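Desk Season at Clostside — the gallery

October 2024

Back again with another round from the long desk! For anyone new, Clostside is the shared office upstairs from the old print works, and I've been putting up these little galleries of it for over nine years. They started as a way of showing my sister where I sat all day and then other people began asking about the desks, and the shelves, and what finish was on what, and it sort of grew from there.

The theme this time is wood and blue. I didn't plan it that way. I went through the folder one evening with a bowl of soup and the two colors kept coming up together, so I stopped fighting it and threw out all the ones of the kitchen (sorry, kitchen fans, there was a very good one of the toaster). Four pictures made it. The text is long and the pictures are few, as usual, and if you only came to look you can scroll straight through and I won't be hurt.

A bit about the wood first. We have a Casado desk, the long model, bought secondhand for 211 dollars in August when the travel agency across the landing closed up. I have strong feelings about the Casado. It's heavy, the instructions must have been written by somebody who had never met a screw, and it took us two tries to get it up the stairs. But the color! Under the evening lamps it goes properly orange, almost like toast, and anything blue you put down on it jumps right out at you. I could look at that all day, and some days I pretty much do.

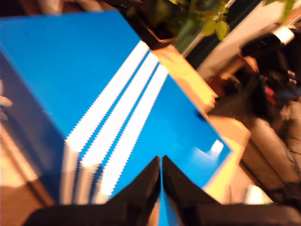
Blue box, three white stripes with sawtooth edges. My favorite of the bunch.

I'm a box person, I should say that up front. I keep every sturdy box that comes through the door and then I find it a job, and if there's no job I keep it anyway until there is one. Chargers go in boxes, spare bulbs go in boxes, the good scissors used to have a box until they walked off. If you've got a choice, get boxes in a loud color. Brown ones vanish on a wooden desk and you end up piling mail on top of them, and then you've lost the box and the mail.

The white stripes are a lucky extra as far as I'm concerned. I like a plain box well enough, but a bit of pattern makes it easier to shout across the room which one you want — "the stripy one, no, the other stripy one" — and that saves a lot of walking.

Next up, tape and cardboard, which is where I lose people at parties. I'm a great believer in both. Before you commit to anything on a desk you can try it in cardboard first: lay a flat sheet down, live with it for a week, find out that it's exactly where your elbow wants to go, and move it. It costs nothing. A bit of cardboard with a turned-up edge makes a perfectly good tray, too, and when it gets tatty you just make another one. I've had cardboard last longer at Clostside than some of the chairs.

Tape is for edges. Blue is the one I always reach for, partly for the looks (see theme!) and partly so I can find the end of it again.

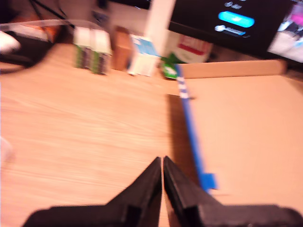
The other thing about tape is that it settles arguments. We had a long and fairly silly one this summer over how far one person's papers could drift before they counted as being on somebody else's part of the desk. I'm not naming sides. A line of tape went down and the whole thing was over before lunch, and I've been recommending it to everybody I know ever since, including a couple of people who share a bathroom.

If you do go down this road, get a tape that peels up clean, and try it somewhere out of sight before you run it the whole length of something you care about. I ordered five rolls of the Stoltus kind and I'm still on the second. It tears by hand, it doesn't leave gunk on the Casado, and it comes in a blue that's nearly too blue. The green is horrible, skip the green.

Somebody always asks about finish, so let me get that out of the way too. The desk had a very dull top when we got it and I went over the whole thing with Calania oil, the pale one, thin coats with an old T-shirt. It brings the grain up nicely without turning everything the color of a barn. Do open the windows, the smell hangs around for days and our downstairs neighbors had opinions about it. I was really pleased with how the streaks came out — the light runs across them so differently depending on the hour, more pink some evenings and more orange on others, with these big soft shadows lying over everything.

I went a little mad with the shadows this time, I'll admit. There's a whole batch I didn't use that's nothing but shadows on wood, and I was pretty fond of them, but there's only so much a reader can take. I kept one back for the gallery, with a good strong stripe of blue in it.
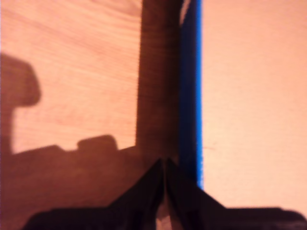 One reader wrote to say that pale oil is fine for the first year, but it needs doing again sooner than you'd think, especially where your wrists rest, and that they keep a little jar of it in the desk drawer and touch up the bare patches whenever a phone call runs long. I love this and I'm stealing it. I've got plenty of long phone calls.

The same message asked if I'd show more of the desk in use, with the screens and the cables and all of it. I go back and forth on cables. I've bought the clips, I've bought the sleeves, I've had the little tray that screws on underneath and drops everything on your feet in the middle of the night. These days I let them loop down behind the monitors and get on with my life. What I do care about is the back edge against the wall, where all the small stuff ends up standing in a row: bottles, little boxes, whatever came up from the kitchen and never went home. I find that row very cheerful. My one rule is that the front of the desk stays clear enough to put both arms down, and the back can do as it pleases.
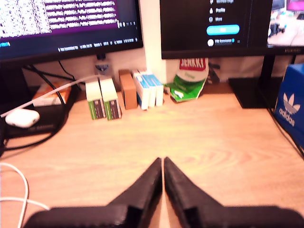

A matte screen and a pale desk are kinder on the eyes than a white desk any day, according to a comment left under the last gallery, and its author had gone from white to wood and back to wood again before being sure. I'd go along with that. I had a white desk at my last place and it showed every crumb, and I'm a person with crumbs.

The next set will be the shelves, if I ever finish the shelves. Two of the brackets are still on order. Send your own desks in the meantime, messy ones very welcome, and tell me what oil you used!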